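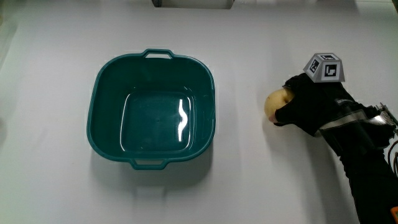

Washing and Sorting: Where We Have Gotten To

Dear friends at the Clarkavell Fund,

It is a pleasure to write to you again, and I hope you will forgive me if I run on a bit (the fall is our busy season and there is a lot to tell!). When you gave us the grant for the Trindamby fruit kitchen, the plan was to take in apples people can't use from their yards and get them washed, cut and onto somebody's table. That is what we have been doing since August, and we are very happy with how the washing side has settled down.

You may remember from our first letter that we began with one big sink. It was slow, the fruit got bumped, and everyone ended up waiting for a turn. We have now gone over to small square basins set out on the white tables, with only a shallow layer of clear water in each. The teal ones with a handle on two sides have been the favorites by a mile. One person can carry them to the drain without a slosh, and it is easy to see when the water has gone cloudy and needs changing. Apples are handled one at a time, in gloves, and looked over before they go in. The pale yellow ones with a little blush show every bruise, so they are good for teaching new helpers what to look for. The dark red ones are harder, and we still miss a few.

Now for the numbers you asked for. We had hoped to have 40 households on the delivery list by this point and we have 38, with two more starting next week if the Pliltitz route works out. We have filled 100 crates since opening day. The budget line for basins, gloves and towels came in $70 under what we wrote down, and with your blessing we would like to put that toward a second drying rack. The one we have is always full by mid-morning!

Not everything has gone smoothly. The pickup from the Melnychuk orchard was late twice, and one Saturday we had a room full of people and hardly any fruit, so we scrubbed shelves instead. The cutting table is also too low for the taller folks, and we are pricing blocks to raise the legs.

Before the next report we want to finish the wash-up sheet for the wall, try out pears, and sort out where the wet towels should go. You are welcome to come by any morning we are open and try a basin for yourselves.

With warm thanks,
The Trindamby kitchen team
2018-10-28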